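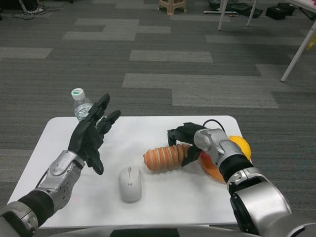 What is in the Wiltodstead dancer bios set? Short program-note bios for company and guest dancers, cleaned up and put in one table.

# wiltodstead-bios

Quick notes, will tidy later. Maintained by Solange Leblanc.

- 346 bios, one row each
- from 16 printed programs, Dirnby and Mfinanga tours
- fields: name, hometown, training, joined, roles, bio_text
- plain CSV, UTF-8

## Known problems

Training field is messy. Summer intensives mixed in with full-time schools, havent split them yet. 9 bios have no hometown. 2 dancers changed stage names mid-season so they show up twice, see notes column.

Roles are as printed. Understudies not always listed. "Corps" and "ensemble" left alone, dont merge them.

## Use

Fine for teaching and reserch. Ask before reprinting a full bio. Dancers can get a row pulled, just email.

Next update in March, adds choreographers.

Contact: Solange Leblanc, Derkico archive desk | © Derkico | Back to top

This site uses cookies. Accept / Manage settings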